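Music Press Writing, handout 6: the single announcement

Your job this week is to turn a press release into 23 lines that don't read like one.

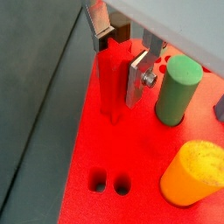 Start with who, what and when. If Nonus have a second album coming in April on Flisex, say so in the first sentence. The weather in the rehearsal room can wait, possibly for ever.

Words to ration: "sonic", "journey", "blistering". You get 2 adjectives per song – spend them after you've heard it. Higuchi's last release came with 11, and I still couldn't tell you if there were drums.

Check the spelling of the label, then whether the single is on the album at all. Mulelico's wasn't, and half the blogs said it was.

Read before the seminar: the Nonus release, both sides.

Comments

basslineben: is "angular" banned too?

tapehiss: Asking for my entire dissertation.

We use cookies to remember your settings. Accept | Manage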